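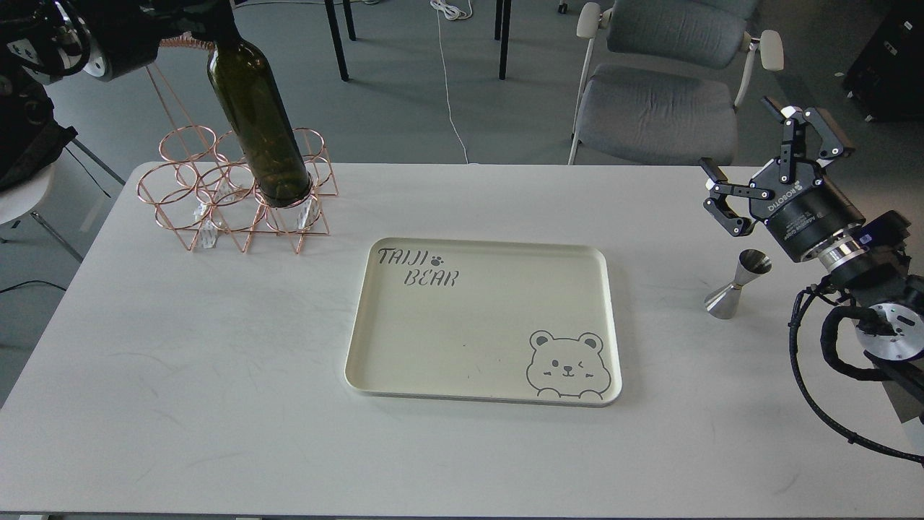
Kanako Fukuda sets up bar and table service for small function rooms. Her working notes on the subject, kept under the heading "Tanus," cover racks, trays, measures and very little else. We spoke on a Thursday in February, before her afternoon setup, and kept to one narrow topic: storing and serving wine in a room that has no bar.

She began with the table. Her preference is a plain white rectangle with nothing under the rack, no runner and no cloth.

"A wire rack on cloth will creep," she said. "Each time a bottle goes in, the feet pull a little fabric with them. On a bare top, the rack may slide, but it slides as one piece and you can see it happen."

The cost of a bare top is wear. Light tables pick up gray scuffs from metal feet, and Fukuda does not try to prevent all of them. She lifts the rack to move it, wipes the top with a damp cloth at the end of service, and accepts the rest.

## On wire racks

Wire racks divide opinion in her trade. They weigh little and take up little room, and the bottles can be seen from most sides. They also flex. Fukuda tests a new one with a single full bottle in each position in turn, starting at an end.

"You are looking for the position where it wants to tip," she said. "With one bottle in an outside ring, some racks lean. If it leans, load the middle first and unload it last."

Asked how a bottle should go in, she described a slow movement. The bottle is held at an angle, with the base led into the ring and the neck kept high until the base is past the wire. The hand stays on the glass until the weight has moved to the rack.

"People let go when the bottle touches the ring. Touching is too early. Wait until the rack is carrying it, then open your hand."

She has used racks from two suppliers, Galter and Plalden, and rates them by the joints. On a Galter rack she checks that neighboring rings are fixed to each other at the point of contact. On the Plalden model the finish is her concern, as copper-colored coatings can wear where glass rubs against them. She turns the rack end for end every few weeks to spread the wear.

Her storage advice is short. Corked bottles that will stay for months go on their sides. Opened bottles stay upright, stoppered, and out of the rack. Empty display bottles may go wherever they look right, provided they are rinsed, drained and fully dry inside.

## On the tray

The tray does two jobs in her layout. It marks the place where pouring happens, and it catches drips. Fukuda wants a raised rim and rounded corners, the first to hold liquid and the second to make wiping easier. A cream or white interior is useful for a practical reason: a red drip shows at once.

She has no objection to printed decoration.

"A cartoon in the corner is fine. I would rather have a print at the corner than in the middle, where the bottle stands. The base of a bottle is hard on any print."

Position on the tray matters more to her. The bottle goes on one half and the measure on the other, with enough space between them for a hand. A tall bottle near the rim is a poor choice if the tray will be carried. For carrying, she moves it to the center and takes the measure separately.

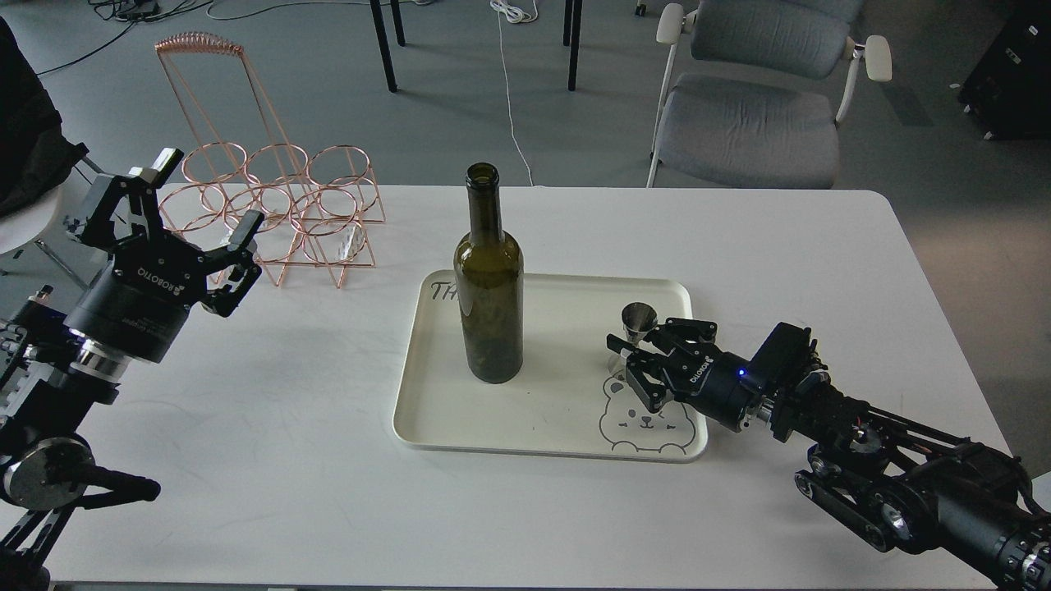 *An open bottle on the left half of the tray, with the jigger toward the right side.*

## On the jigger

Wine is usually poured by eye, so the jigger needs some explanation. Fukuda uses one for tasting pours and for wine-based mixed drinks. Her own is a steel double cone from Sjöberg, and the larger cup measures 50 ml. She fills to the brim over the tray, never over the bare table, and empties it into the glass in one movement.

"If you stop halfway, it runs down the outside," she said. "Then your 50 is no longer 50."

She stands it with the wider cup up when it is waiting for use. She admits this makes it easier to knock over. The other way around, the rim she pours from is resting on the table. A jigger is picked up around the cone or at the waist, with the fingers closed evenly on both sides. Pressing from one side pushes a light cup over.

At the end of service she rinses it in hot water and dries it at once with a lint-free cloth. Steel that dries in the air keeps its water marks, and they are easy to see on a polished surface. 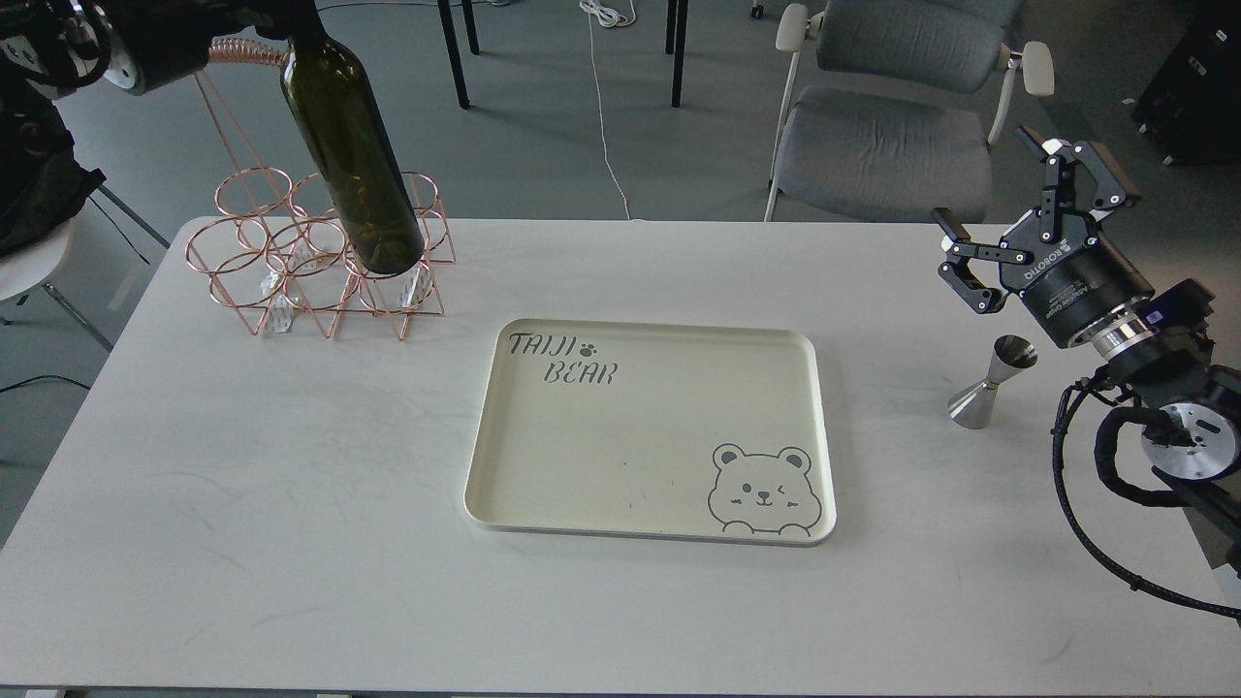 ## On clearing down

Her order for clearing is fixed. The jigger goes first, as the smallest item and the easiest to lose. Any opened bottle is stoppered and taken away. The tray is then wiped from the rim inward and checked for specks against the light. Display bottles come out of the rack one at a time, outside rings before middle, and the rack leaves the table last.

I asked whether the rack could be carried with bottles still in it.

"Across the table, perhaps, with two hands. Through a door, no."

Her current Galter rack is listed in the notes as item 3537. The entry beside it reads: "Joints good. Check feet."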